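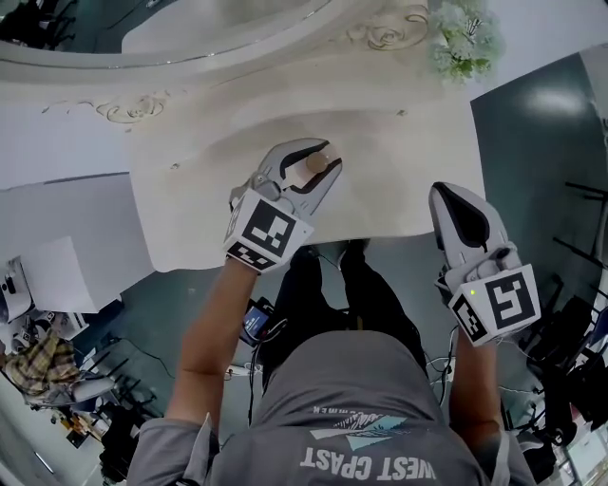

Placing the table is the part of this guide I've rewritten the most, mainly on account of the questions you all keep sending me, so please read it through once before you start dragging furniture! By now the legs should be on and tight (if they aren't, go back to Section 3 and do those first). What's left is finding the front, getting it level, looking after the rim and putting the decorations where they won't annoy you. The curved edges make it surprisingly easy to get the table turned the wrong way, so I always go by the carved roses. With the table the way I like it, one rose is on the left part of the rim and one is at the middle of the far side, and the artificial flowers go in the far right corner, pale green and white against all that white.

## 4. Placing, leveling and dressing the Amero table

You'll need:

- a small spirit level (the cheap plastic kind is fine)
- the bag of felt pads, bag 143 in the parts box
- a soft cloth, plus a second one you don't mind ruining
- a soft paintbrush, one inch or so
- a second person for steps 2 and 3

### 4.1 Getting it into position

1. Clear a path first. I mean chairs, cables, rugs, the lot. You'll be walking backward at some point and you won't be looking at your feet.
2. Lift from under the tabletop, one person at each end, with your palms flat. **Caution:** don't lift by the rim and please, please don't lift by a rose. They look like handles when you're tired. They are glued-on carvings and they'll come off in your hand.
3. Set all the legs down together if you can. Ludmila Vaněk and I dropped one side early the first time we moved ours and it left a dent in a perfectly good vinyl floor.
4. Turn the table until the roses are where you want them. Walk over to the doorway and look at it from there too – you'll see it from the doorway more often than you think.
5. Leave enough space behind to get a hand and a cloth in. I used to push mine flush to the wall and then I could never dust the back of the rim.

**Note:** If your floor is glossy, felt pads are a must, and stick them on before step 3. Wipe the feet, peel, press hard and count slowly to 20. Pads that go on over dust slide off sideways within a week and you end up with gummy streaks on the floor. (Rubbing alcohol gets those off, but test a spot first.)

### 4.2 Leveling

This table shows a tilt more than a plain one does, and the reason is the raised rim. A pencil rolls down to the low side and just sits there against the edge, reminding you.

1. Put the level on the flat part of the top, never across the rim. The rim rises and dips with the curves so it'll give you a different answer everywhere you try it.
2. Check left to right, then front to back.
3. Screw the foot at the low corner out half a turn at a time. Counterclockwise, looking down at the foot from above, makes the leg longer. I get this backward about every other time, so just try it and watch the bubble.
4. Check both directions again. Fixing one usually spoils the other a little.
5. Press down gently on each corner. If it rocks, one foot isn't touching – find it by sliding a piece of paper under each one.

If you've run out of adjustment and it's still off, your floor is worse than mine, and you'll want the thicker pads (Sirkitz sells them, part 293). Stack two at most. Three gets wobbly.

### 4.3 The upper piece

Some sets come with a second curved top that stands beyond the main one, the one with the thin silver trim around its outline. Skip this bit if you haven't got it.

1. Place the main table first and level it. Then bring the upper piece to it and never the other way around, as the upper one is lighter and much easier to nudge.
2. Line the curves up by eye. There's no mark to go by, sorry. I stand at the near side and shuffle things until the gap looks even.
3. Peel the protective film off the silver trim slowly, starting at an end and pulling it back along itself. If you pull straight up it can lift the trim.
4. Run a fingernail lightly along the trim. Anywhere that clicks isn't seated, so press it in with a cloth over your thumb.

**Caution:** No metal polish on the trim, ever! Tobias Ostrowski used one on his and the shine went off in patches. A damp cloth and then a dry one is all it wants.

### 4.4 Dressing the table

Now the fun part. I'm going to give you my rules and you're welcome to ignore them.

1. Keep flowers to a corner. A centerpiece in the actual center looks lovely for one afternoon and then you want to use the table for something and it lives on the floor.
2. Go for the far corner on the side away from the side rose. A rose and a bunch of flowers next to each other fight a bit, and you lose the carving, and the carving is the whole reason most of us bought the thing.
3. Fluff the stems before you set them down. Artificial ones arrive squashed flat. Bend each stem out from the base, then the little side bits, then turn the whole cluster around and do the back.
4. Weight the bottom if they tip. A bag with 500 grams of aquarium gravel does the job, and so does a smooth stone wrapped in a sock.
5. Stop before you think you're finished. The rim is already busy, so a cluster of flowers and maybe one small thing is plenty.

Pale flowers work well on white, I find. I had deep red ones at first, from Garba, and the dye rubbed off on the finish where the petals were touching it. That took a lot of patient wiping with dish soap. If you do want strong colors, shut one petal in a damp paper towel overnight and see what's on the towel in the morning.

**Note:** small round things (lip balm, corks, the caps off of everything) won't usually roll off this table, thanks to that rim. They'll roll to the edge and stop. Stand them upright if you can, because fishing one out of the curve behind a rose is fiddly work.

### 4.5 Dust and marks

Do the flat part with a barely damp cloth, once a week or whenever you can write your name in it. The rest goes like this:

1. Start with the roses and use the paintbrush dry. Flick outward from the middle of each flower. Water gets down in the creases and dries there as a gray line.
2. Brush along the inside of the rim next, all the way around, pushing the crumbs toward one corner.
3. Pick the crumbs up with a damp fingertip or a vacuum with the brush head on. Don't try sweeping them over the rim, they just bounce back.
4. Wipe the flat part last, going with the long side.
5. Take the artificial flowers outdoors and blow them with a hair dryer on cool. On hot they curl. Ask me how I know!

Scuffs from shoes and chair backs mostly come off with a plain white eraser. Keep colored erasers away from it, the pink kind leaves pink. For a chip, Harville's touch-up pen in soft white is the closest match I've found, though it dries a bit shinier than the table, so dab it on in a tiny dot and leave it alone until the next day before deciding if it needs more.

If a rose does come loose:

- Save every piece, even the crumbs of old glue.
- Scrape the old glue off both sides with a wooden stick, no blades.
- Use white wood glue, thinly, and hold it with painter's tape overnight.
- Don't lean anything on it for a few days.

Illia Vasylenko glued his back upside down, and you can't really tell unless you put your face right up to it.

### 4.6 Where the chairs go

Chairs with hard backs need to stay a hand's width off the rim when they're pushed in. Black ones especially, they leave the darkest scuffs. If a chair is going to live near the table and get bumped, drape something over the back of it. Any old throw will do, and Abrehet Demissie uses a folded bath towel.

Revised July 7, 2021. Section 5 has the drawer, for those who ordered it with one.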